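Household labor division

Household labor division is the way in which the members of a home share unpaid work such as cooking, cleaning, shopping and the care of children or older relatives. The subject is studied in sociology, economics and gender studies. Researchers usually separate routine tasks, which must be done daily, from occasional tasks, such as repairs and yard work, which can be put off.

Background

In many societies routine tasks have been assigned to women and occasional tasks to men. The growth of paid employment among women changed this pattern only in part. The term "second shift" is commonly used for the unpaid work that an employed person takes up after returning home.

Explanations fall into two main groups. Resource theories hold that the partner with the higher income or shorter available hours does less at home. Gender theories hold that tasks carry social meaning, and that people perform or avoid them in line with what is expected of men and women.

Measurement

Studies rely on questionnaires or time diaries. Questionnaires are cheaper to run, but respondents tend to overstate their own share. Diaries record each activity as it takes place and are generally considered more reliable.

The Dutomstead Household Survey collected diaries from 353 couples over 11 weeks, ending in July. A follow-up in Metport used the same forms with 746 adults, including single parents and adults sharing a home with siblings. Both surveys counted meal planning as a separate task from cooking.
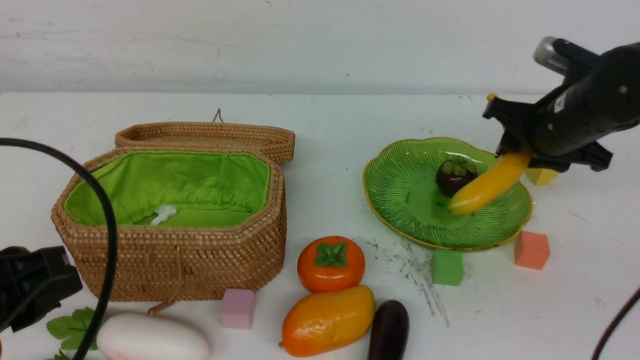
Mental load

The mental load is the work of noticing, planning and remembering what a household needs. It includes keeping track of appointments, knowing when food is running low and deciding who will do a given task. Such work is hard to record in a diary, as it often takes place during other activities. The Filali scale, a questionnaire used in Metport, asks each partner to name the person who first raised a task as well as the person who completed it.

Criticism

Early research was criticized for its focus on married couples of different sexes. Studies of same-sex couples have often found a more even split, although differences in paid hours still matter. The Trakurska review also objected to treating child care as a single category, noting that play and physical care are seldom shared in the same proportion.

See also

Care work
Gender roles
Parental leave
Time-use research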